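Household robots still learning to tidy up, Arnum says

ADDO (Saturday, 7th September) – A machine that can put things away at home or on a shop floor is still some years from sale, the engineering firm Arnum said this week, after it presented the first results of a study on simple chores.

The study, which is called Gruvimlow, looks at the small jobs that fill a working day in a shop or a kitchen: moving a box to its shelf, clearing a counter, returning a cup to the right place. Arnum is doing the work together with Domon, a chain of household stores which wants to know if a robot could help its evening staff.

For now, most of the training happens on a table. The robot is asked to take a small block and leave it inside a line drawn with a marker. The firm says that this is the same job as putting a jar in its place on the shelf, only with fewer things that can go wrong.

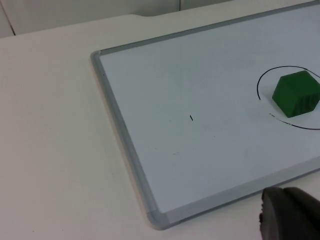

A green cube inside a marker circle on a whiteboard, with a finger of the robot's gripper at lower right.

The company said the exercise looks easy to visitors, and many of them ask why it needs so much time. A person understands at once what "inside the circle" means, even when the circle is badly drawn. The machine must find the block, find the line, decide how to hold the block and then let it go without pushing it away again. Each of these steps can fail alone.

Arnum has repeated the exercise 600 times since spring. It did not publish a full table of results, but it said that letting go of an object causes more trouble than picking it up. In a shop this would mean a can that falls over on the shelf, and another can that falls with it.

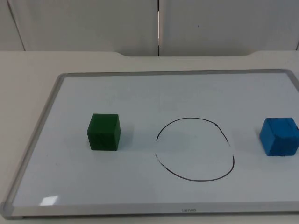 A second difficulty is the marker line. Ink on a whiteboard gets weak and broken after some use, and the firm decided not to draw it again every time. Real places are also not perfect, it said. Price labels come loose, tape on the floor wears off, and at home there is usually no line at all to show where the sugar should stand.

Domon has made a list of 33 chores that its staff would be glad to give away. Arnum thinks that 5 of them could be tried with a robot in a closed store next year, all of them with light goods in firm packages. Folding towels and wiping up spills are not among them. Soft things change their shape when they are held, and spills need quick work in a place where customers walk.

The store chain said no jobs will be cut because of the study. It has 11 stores in the region, and it finds it hard to fill the late shifts in most of them. Staff in the Addo store were invited to see the robot at work, and some of them were surprised how slow it is. The firm answered that speed will be studied later, when the placing is reliable.

As for private homes, Arnum was careful. A store keeps its shelves in the same order for months – a family kitchen can change between breakfast and lunch. The next results from Gruvimlow are expected in the winter, and they will include tests with cups and small boxes.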